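Deepika Annamalai has managed housekeeping supplies at the Podcombe guesthouse for nine years. Her subject, when we spoke in November 2023, was the tube of hand cream that sits by every sink.

"Staff wash up to 35 times in a shift," she said. "Skin cracks, and then gloves sting. We started stocking cream for that reason – comfort came second."
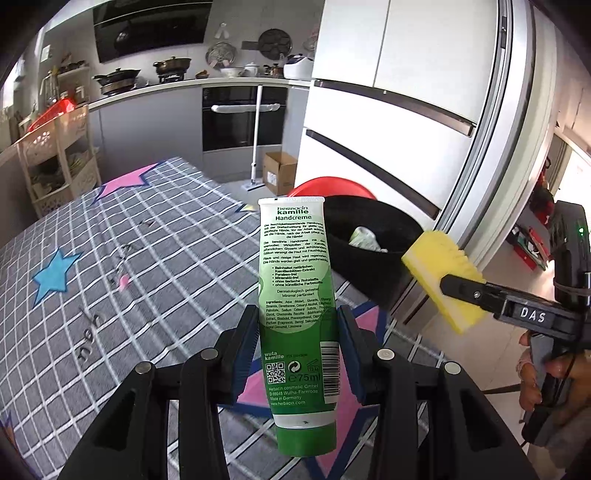
A 75 ml tube of Herbacin Kamille hand cream, flip cap down, and a yellow sponge held above a checked tablecloth.

Annamalai stores tubes cap down, so the contents settle toward the opening. She reads the back label before she orders. "I look for the open-jar mark. 12M means twelve months after opening. We write the opening date on the crimp with a marker."

Sponges follow a shorter cycle. Kitchen sponges are replaced after 20 uses, bathroom ones after nine. "They get logged on the same sheet as the cream," she said.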